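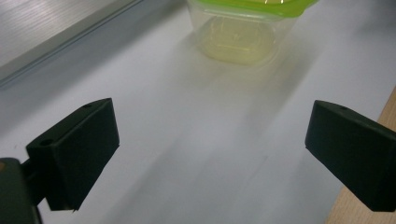 ## Ticket 233: pension contributions missing after Trivport switch

Hi, me again! I moved from Guster to Trivport in May, and my online pension record still shows nothing paid in for seven weeks of work. My payslips show the deduction every single time ($58 a pop), so the money is leaving my check and going... somewhere.

What I've tried so far: logged out and in, re-entered my member number, and called the helpline, where I sat on hold for ages and then got dropped.
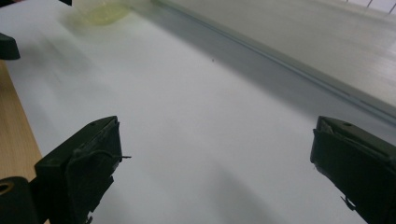
My old Guster record looks perfect, by the way, right up to my last day. I spread all the payslips out at home on a big white surface, like the one in the photo, and went through them line by line, and the employer code on the Trivport ones is 188. Guster's was different, obviously. Could the code just not be linked to me yet?

— Ljubica Nikolaidis
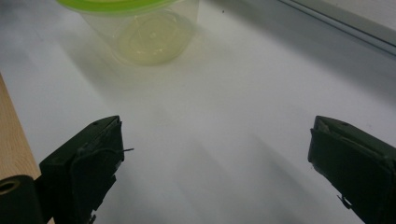 Brodie Rewi: Hi Ljubica, code 188 is registered, but Trivport filed you under your old member number. I've asked their payroll to refile. Please keep the payslips and send me a scan of the first one.

Sending it tonight, thanks so much!! Leaving this open until I see the payments show up.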